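Desktop Refit Project – fault review meeting
Minutes, July 22, 2019
Present: bench team, software, safety rep. Apologies from Sundqvist.

1. Memory module fault
On run 531 the Elar controller lost its force reading while the arm was pushing a module home, and it carried on pushing. The guard circuit stopped it after 2 seconds. No one was hurt and the board survived – a really good result for the new guard circuit, and the meeting was delighted with it.
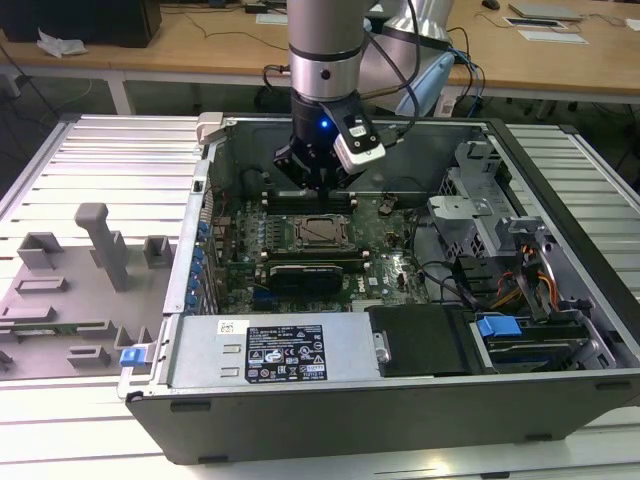

Software asked whether the reading had dropped out at the sensor or on the way to the controller, as the log would look the same in both cases. Agreed that we can't tell yet. A second log at the sensor end will be added before the next run.

2. Force limit
The limit for work near the processor socket had been left at the bench default. It now drops to 20 newtons whenever the fingers are inside the case. Everyone was keen on this, and the Kullus team would like to copy it.

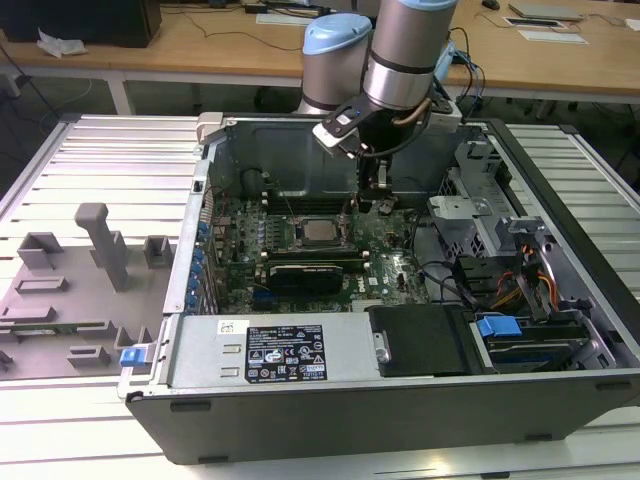 Gripper inside the case, processor in its socket.

3. Restart after a stop
After the stop, the arm tried to go back to its home position by the shortest path, which would have taken it through the drive cage. It was caught at the pendant. From now on it lifts straight up first, and only on a key press. Tried around 20 times in simulation, all clean! 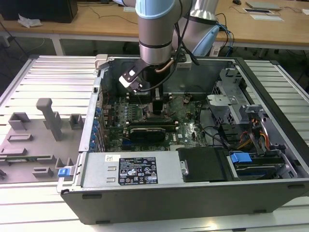

The safety rep said the key press was welcome but the key should not live in the pendant overnight. Accepted.

4. Actions
Sensor log: software, before the next run.
Key cabinet: bench team.
Fault report to Uken: chair.
Full review of the guard circuit: November.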